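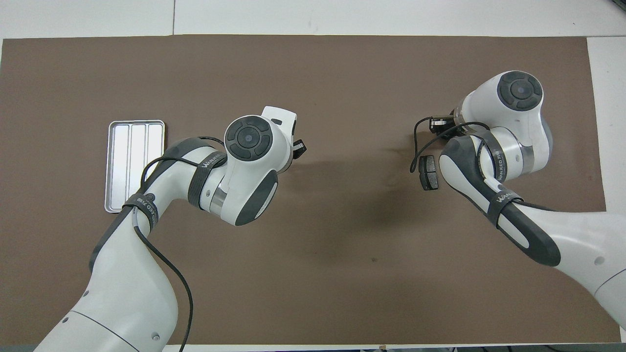 Gilles Lecomte had been on his feet since seven in the morning when I finally got him to sit down, and he still wanted to talk about brake pads. He runs the demonstration floor at Fludari, which opens its Mivstead shop to visitors every May, and he is the kind of man who will pull out a chair for you and then forget to take one himself. Behind him the two white arms reached in over their brown mat, with a single dark pad lying under one gripper and a three-compartment metal tray off to the side, and every few minutes he turned around to look at them the way you check on a pot.

"People come in and expect something big," he said. "They want a car door flying over their heads. I give them a brake pad, and they stand there for half an hour!"

Lecomte spent most of his working life in a repair garage in Teltirham, and he says that's where the idea for the bench came from. Sorting small parts was the job everybody handed to the newest person, and for a good while the newest person was him. When he came to Fludari he asked whether the visitors' bench could show that sort of work – picking up a part, turning it the right way, setting it down where the next person will look for it. It took a couple of years and a change of manager, but he got his bench.

The team calls it Rey. I asked where the name came from and got two different answers, one from Lecomte (his first dog) and one from Thierry Poulain, who writes the software and who told me, rather firmly, that it was on the crate.

Poulain is the quieter of the two, though he warmed up once I asked about grip. "A pad is heavy for its size and it has a rough face and a smooth back," he said. "If you take it by the wrong edges it swings. We spent most of the winter on that." He keeps a log of every pick, and by the morning of my visit it stood at 3,974. I asked how many of those had gone well, and he laughed and said he would need to go and get his other notebook, and then he did go and get it. The answer was 1,321 without anyone having to step in, nearly all of them since February. He was very pleased with February.
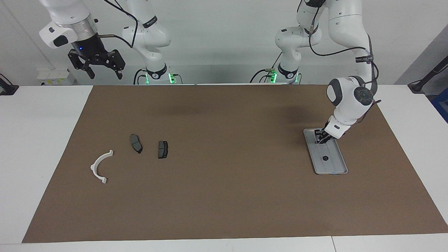 Brake pads, a white bracket and a metal tray on the mat, with one gripper down at the tray.

They had about 200 people through the doors last year and were hoping for more this time. Groups are kept to 30, which Lecomte thinks is still too many for one table. The children get the front, and they ask the better questions too, he says. One girl wanted to know if the two arms ever argue over the same part. Poulain went a bit pink at that and admitted that it had happened in rehearsal, and that he had stopped the bench and gone for a coffee before he looked at the code.

I wondered if Lecomte missed the garage at all. He thought about it for longer than I expected. "I miss the noise," he said. "And the radio. Here we had a radio, but Thierry can't work with it on." Poulain, from the other side of the room, said he could work with it on perfectly well if it were a different station.

By then the next group was waiting at the door with their visitor stickers on, and Lecomte was already up again, waving them in and telling the small ones to come around to the front.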